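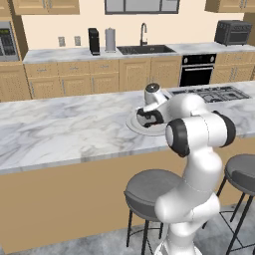

Can the demonstrations be used without the Starel simulator?

Most of the release can be read without it. Each episode is stored as a set of arrays and compressed video, and the reader script depends only on standard Python packages. You need Starel only if you want to replay an episode, render it from a new camera or evaluate a trained policy against the same starting states.

Kubiak Kitchen Demonstrations

Released 2021-09-30 by the manipulation group at Bokex. Maintainer: Naima Ezzat.

Summary

Kubiak is a set of 100 demonstrations of household handling tasks, driven by remote control in simulated kitchens. A person moves a handheld controller, the arm follows, and the simulator records the command, the joint state and the camera images at each step. There are 12 kitchen layouts. Logging runs at 10 Hz. The physics runs faster internally, but the intermediate steps are not kept.

The set is meant for imitation learning and for work on correcting a policy part way through a task. It is small by design and we suggest using it for fine-tuning or for testing a pipeline. It will not train a general policy from nothing.

How the demonstrations were made

Remote control goes through Pemoren, our in-house control layer. The operator holds a trigger to engage the arm. While the trigger is down, the change in controller pose is added to the target pose of the gripper. When it is released the arm holds still and the operator can move their hand back to a comfortable position. These pauses are left in the data and marked with engaged = 0. Filter them out if your model tends to learn standing still.

The operator sees an outside view and a wrist view side by side. There is no force feedback. Contact has to be judged by eye, and operators slow down a good deal in the last part of a grasp. Thin, flat items such as plates are the hardest case – the fingers have to come down at the rim, and a small error in height either misses the plate or presses it into the worktop.

Operators were Bukola Oyewole, Ashraf Belhaj and Loubna Naciri. All three practised on a separate layout before recording. Operator initials are kept in the episode metadata with their consent, as driving style differs enough to matter. Belhaj uses long single movements. Naciri re-engages often and makes small corrections.

Of the 100 episodes, 29 contain a marked correction: a failed or abandoned grasp followed by a second attempt within the same episode. They have not been trimmed. The field correction_start gives the step at which the operator began to recover.

Contents of an episode

states – joint positions, joint velocities and gripper opening
actions – target gripper pose as a change from the previous step, plus an open/close command
outside – video from a fixed camera in the room
wrist – video from a camera carried on the arm
objects – pose of every movable item, in the world frame
meta – task text, layout name, operator initials, random seed

Positions are in metres and angles in radians. Rotations are stored as quaternions with the scalar part last. The first public draft had the scalar part first; if your rotations look wrong, check that you are not using an old reader.

Camera views

The outside view shows the arm and a good part of the kitchen. It is useful for checking what went on in an episode, but the arm often hides the item being handled.

The wrist view has the gripper hardware along the lower part of the image, and items come into it large and close. Shading is flat and food items can be ambiguous at this range: an orange-red wedge may be cake, pie or pizza as far as the pixels go. Use the objects array for identity and never label from the wrist video alone. Items also leave the view early when the arm turns, so a missing item does not mean it has been dropped. 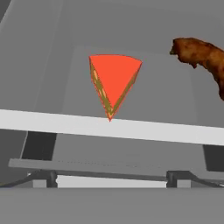 Known problems

Contact between the fingers and thin items is approximate. A rim can sink slightly into a finger pad before the solver separates them. Policies trained here may rely on this.

The open/close command is logged one step before the gripper starts to move. We have kept the raw timing. Shift it yourself if your model needs the two aligned.

Task text was written by the operators and is uneven. "Pick up the plate" and "get plate" refer to the same task. A cleaned version is in meta under task_id.

Collision shapes for bar stools are simple cylinders, wider than the visible legs. This only matters if you plan your own arm paths close to the floor.

Replaying an episode

1. Install Starel and the Kubiak reader.
2. Load the layout named in meta and set the random seed.
3. Set the joint state and object poses from the first step.
4. Send the actions at the logging rate.

Open-loop replay drifts on long episodes. If you need exact object poses, set them from the objects array at each step and switch the physics off.

Splits

The split is by layout, so no kitchen appears in both training and test. Please report results on the split as given. If you use your own, say so and publish the episode list.

Contact and changes

Questions about the file format go to Naima Ezzat. Questions about Pemoren and the controller mapping go to Adel El Fassi. Send the episode name and the reader version with any fault report. Corrections to task text are merged in batches; the next is planned for June.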